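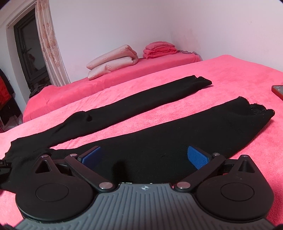
Notebook / Data collection / Soft goods

3 min read

07/05/2025, Piluseck soft goods, bedroom set

Started with the socks again. Goal for this site is 800 usable demonstrations of cloth handling on beds, and the black-on-pink combination was still thin in the set. Edit Dudás wanted dark knit on a bright cover before we go on to towels.

Task as written on the sheet: two socks on the near bed, pick one, lay it over the other, open, back off. One demonstration is one full pass, including the approach. Rosario did the first batch and I did the second. We swapped after 30 because his wrist gets tired and the approaches start to look the same.

Things to keep:

Start height. Mine were too low for the first few. The model needs to see the whole sock before the fingers get near it, so begin at chest height and come down slowly. Su-chen flagged this on the Messina data too and I forgot.

Speed of closing. Squeeze over a full second. A fast squeeze gives a few useless samples between open and shut.

Pinch depth. On this cover the pads can take up some of the terry along with the knit. If the sheet lifts, mark the take as a double grab. Do not delete it. Debora D'Amico is going to use those as negatives.

Starting layout. Change it every time. Straight and parallel is the easy case and we have plenty already. Crumple it, fold it over, turn it around.

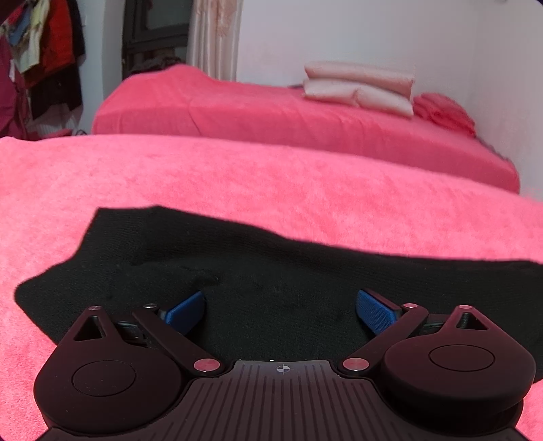 Open pads over black knit, near bed, as if about to close.

Tracking: the far wall is plain white and I was worried about drift when looking up at the corner. Derek Rudd says to keep the curtain or the hanging clothes in view at the start of each take so there is something to lock on to. Will check the trajectories in Evach tonight and write the reject count in the margin.

Labels: we still have "sock", "cloth" and "garment" used for the same thing by 3 different people. Use "sock" when you know it is a sock, "cloth" otherwise. Trotance does the second pass on labels and they bill by the correction.

Still to do here: one-sock layouts, the same task on the far bed, lamp only. Far bed has the smoother sheet, so expect more sliding. Towels wait until September unless Edit changes her mind.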